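Riders get longer to claim lost items as Sisto changes bus rules

People who leave something behind on a Sisto city bus will have 100 days to claim it under new rules that start in May. The current limit is 30 days.

The city council approved the change on Monday night after a short debate. It covers all bus routes in the city, along with the Plakance ferry landing and the waiting rooms at the Tuhiwai Street station. The same vote set a flat fee of $2 for each item picked up. Riders now pay by the week, and the charge for a suitcase or a stroller can run higher than the price of a monthly pass.

Riders handed in or lost 3,398 items that reached the lost property office last year, according to a report given to council members before the meeting. Phones, keys and umbrellas made up the largest groups. Clothing came next, with hats and single gloves listed on their own line. Fewer than one in three items went back to an owner.
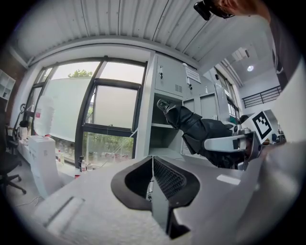

A gloved hand points toward open shelving.

The report said most riders who missed out had called too late. Many did not know the city had a lost property office at all. Others had called the bus garage, were told to try the station, and gave up when the station sent them back to the garage. Under the new rules, one phone number will be printed inside every bus next to the route map, and drivers will carry cards with the same number.

Drivers will still check their buses at the end of each shift. Anything they find goes into a bag with the route number and the time written on the outside, and the bags are brought to Tuhiwai Street by the next morning. Until now, bags from the two routes that end at Plakance have been collected only once a week. Those bags will move to the daily run.

Gramomis, the company that runs the buses for the city, will do the sorting under its existing contract. It asked for no added money this year but told the council it may return with a request if the longer holding time fills the storage room. The room was last enlarged when the ferry landing reopened, and the report describes it as nearly full in the winter months, when coats and bags of gifts pile up.

One council member voted against the change. The objection was mainly to the fee, which some speakers at the public session also opposed. They said a rider who has lost a bus pass or a child's jacket should not have to pay anything to get it back. The council added a line to the rules before the vote so that passes, medicine, glasses and house keys will be returned free of charge. A proposal to drop the fee for people under 16 failed.

Cash will be handled differently from other items. Wallets and purses will be opened by two staff members together, and the amount inside will be written down and signed for. Phones will be turned off and kept locked away. Food will be thrown out the same day, as it is now.

Wet clothing has been a sore point. Several riders wrote to the council this spring to complain that coats and sweaters had come back with mildew after being sealed in plastic. Clothes will now be hung or laid out to dry before they are tagged and stored. The office will not wash anything.

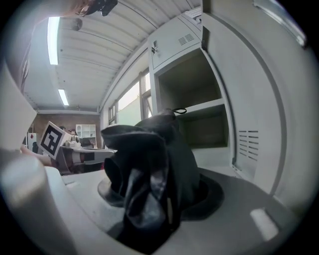 A black fabric hat with a wide brim, with gray metal lockers behind.

A list of found items will go up on the city website every weekday afternoon. It will give a short, general description, such as "gray backpack" or "hat, adult," along with the route and the day. Brand names, sizes and contents will be left off so that staff can use them to check a claim. Anyone picking up an item will need to describe it and show a photo ID. A person who cannot come in may send a friend with a signed note.

Items still on hand when the 100 days are up will be handled much as they are today. Usable clothing goes to the winter coat drive, books go to the library sale and the rest is sold at auction in the fall. The last auction had 107 lots, most of them bicycles and folding strollers. Money from the sale goes toward bus shelter repairs – this year it paid for two new benches on the Plakance road.

The rules apply only to items found on or after the first day of May. Property already in storage will be kept for the old 30-day period, and the weekly charge will still apply to it. The council said it considered waiting to collect on those items but did not want to reopen bills that other riders had already paid.

The lost property office is on the ground floor at Tuhiwai Street station, to the left of the ticket windows. It is open from 8 a.m. to 5 p.m. on weekdays and closed on public holidays. Evening pickup is not part of the plan, although the council asked for a report by the end of the year on whether one late night a week would be possible.

Riders who lose something on a school bus should call the school. Taxis and private shuttles that stop at the station are not covered.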